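Does your flat need a $449 air monitor?

The founder of Clernex has sold home air monitors for nine years, and he is used to being asked what they are for. "Peace of mind," he said over the phone. I asked him to try again.

His current model, the Urkon, sits on a shelf and turns a light from green to amber when carbon dioxide passes 1000 parts per million. It costs $449. I put it to him that a window costs nothing to open. There was a pause. "People don't open them, though," he said. "They need a prompt."

I wondered whether the prompt keeps working after the first month. He told me a survey of 3701 customers found most were "more aware" of their air. More aware is a soft sort of finding. Had anyone checked whether the air in those homes got better? "That would be a different study," he said, and he conceded that Clernex has no plans to pay for it. 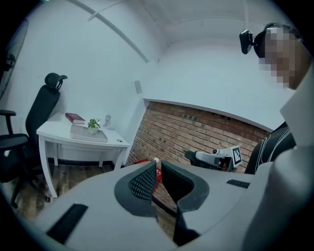

The subscription

Buyers can also sign up for Tritetus, a monthly report with a coloured score out of nine. I asked how the score is worked out. "It's a weighted blend," he said. Weighted by whom? "By our team." He wouldn't give me the weights, which he called commercially sensitive.

To his credit, he didn't claim the monitor would help with asthma, though a reseller's brochure I'd been sent comes awfully close. "We've asked them to change that wording," he said. They were asked in November. The brochure was still online when I rang.

I borrowed an Urkon for my own flat. It went amber whenever I cooked with the kitchen door shut, and I opened the window, as my mum would have told me to. He laughed at that. "Then it worked," he said. I've posted it back.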